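6. Montage des pinces et première mise en position au-dessus de la table

Ce chapitre suppose que les deux bras sont fixés à leur base (chapitre 4) et que l'alimentation a été contrôlée (chapitre 5). Comptez une soirée pour l'ensemble si les supports de poignet sont déjà percés. Les pièces notées T viennent du kit Trusness, les autres se trouvent dans la caisse commune de l'atelier.

ATTENTION : coupez l'alimentation des deux bras avant chaque intervention sur un poignet. Un bras hors tension retombe sous son propre poids. Soutenez l'avant-bras d'une main ou posez-le sur une cale en mousse.

6.1 Support de poignet

1. Présentez le support blanc (T-8) contre la bride du poignet, la face percée vers l'extérieur.
2. Engagez les vis à la main, sans serrer.
3. Vérifiez que le support ne touche pas le carter quand vous tournez le poignet d'une butée à l'autre.
4. Serrez en croix, en deux passes.

Remarque : les premiers supports imprimés à Riihimäki avaient des trous trop étroits. Reijo Rantala a corrigé le fichier en avril. Si vos vis forcent, repassez les trous au foret, n'insistez pas au tournevis.

6.2 Pince

1. Fermez complètement les deux doigts avant de monter la pince.
2. Alignez le repère de la pince sur celui du poignet.
3. Vissez, puis ouvrez les doigts à la main. La course doit être régulière sur toute sa longueur.
4. Branchez la pince sur la prise du poignet. Le connecteur n'entre que dans un sens.
5. Recommencez sur l'autre bras.

6.3 Passage des câbles

1. Descendez le câble le long de l'avant-bras en laissant une boucle au niveau du poignet.
2. Pliez le coude au maximum, puis dépliez-le. Le câble ne doit jamais se tendre.
3. Attachez le faisceau près de la base avec du ruban auto-agrippant. Pas de colliers plastique à cet endroit : il faut les couper à chaque démontage, et on finit par entamer la gaine.
4. Notez la référence du câble sur l'étiquette de la base. Les rallonges Bollham et celles du kit se ressemblent mais n'ont pas le même brochage.

6.4 Zone de travail

1. Posez la planche de liège au milieu de la table, entre les deux bras, le long côté du cadre parallèle au bord avant.
2. Placez les bacs de part et d'autre de la planche, à portée des pinces.
3. Repoussez les outils et les objets personnels vers le fond de la table.
4. Ouvrez Kisamum sur l'ordinateur et chargez le profil « deux bras ».
5. Réglez la vitesse sur 8 et la limite de couple sur 70. Ne dépassez pas ces valeurs tant que le chapitre 7 n'est pas terminé.

6.5 Première mise en position

ATTENTION : gardez la main sur l'arrêt d'urgence pendant toute cette étape. Aucune autre personne ne doit se pencher au-dessus de la table.

1. Remettez les bras sous tension, le gauche d'abord.
2. Lancez la commande « Position de départ ». Les avant-bras se lèvent et les pinces viennent au-dessus de la planche.
3. Ouvrez la pince gauche depuis Kisamum, puis comparez la position des bras avec la vue ci-dessous.
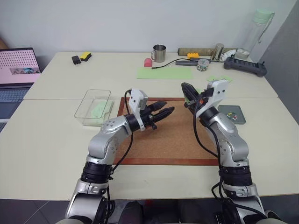 Bras en position au-dessus de la planche de liège. Pince gauche ouverte, bac transparent à gauche, plateau à droite.

4. Si une pince s'arrête en dehors du cadre de la planche, coupez l'alimentation et reprenez l'alignement au point 6.2.
5. Enregistrez la position sous un nouveau nom. N'écrasez pas le profil d'origine.

Codes affichés à cette étape :

Code 2 : pince non détectée. Contrôlez le connecteur du poignet.
Code 242 : limite de couple atteinte. Cherchez un câble coincé au coude, puis relancez la commande.

Si le code 242 revient après deux essais, notez le bras concerné dans le cahier de l'atelier et laissez la machine hors tension. Le réglage des butées est traité au chapitre 7.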